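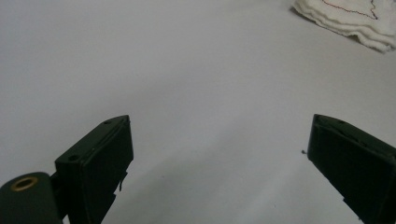 Drenda hand-held gripper comparison
Progress report to the Erberg program office
September 28, 2020

Prepared by Imani Tran, with test data from Chae-won Sun and Chang-ho Sun

1. Status

Work package 2 (finger comparison on cloth) is complete except for the repeat runs listed in section 4. Work package 3 (wrist camera placement) has started. Spending is within the approved budget and no change to the end date is requested.

2. Work done in this period

Two finger sets were compared on the same hand-held tool: the Morkow set, with flat inner faces and slanted tops, and the Song set, which has a rounded tip and a softer pad. Each operator used both sets on folded cotton cloths laid on a white table. The task was to pick up the top layer by one edge, lift it clear and set it down to the left.

We logged 804 attempts. Of these, 46 were thrown out after review for late trigger signals or missing encoder data. The remaining attempts were scored by Yi-an Koo, who did not operate the tool.

3. Findings

The Morkow fingers were better at separating a single layer. The narrow tip gets under a fold with less pushing, and operators made fewer second tries. On thick cloth they slipped more often during the lift, mostly when the grip was less than one fingertip deep.

The Song fingers held thick cloth well but picked up two layers in 116 attempts. Reducing the closing force helped a little. It also made the lift slower, and Chang-ho Sun considers the setting too sensitive for general use.

White cloth on a white table remains hard for the depth camera. Edges are lost at low angles, and the estimate of finger height drifts as the tool comes down. Stitching in a contrasting color gives the tracker something to hold on to – plain cloths do not. We have not yet tested a darker table.

4. Open items

Repeat runs with the Song fingers at the lower force setting. Ha-rang Chae is rebuilding the trigger board first.

Wear check on the finger screws. The Morkow set has been retightened twice.

Second camera mount, tilted further toward the fingertips. Parts are on order.

5. Next period

The target is 2,000 scored attempts across both sets by the end of January, with towels and knit fabric added. A choice between the two sets will be proposed at that point. Until then both stay in use, and the data format will not change.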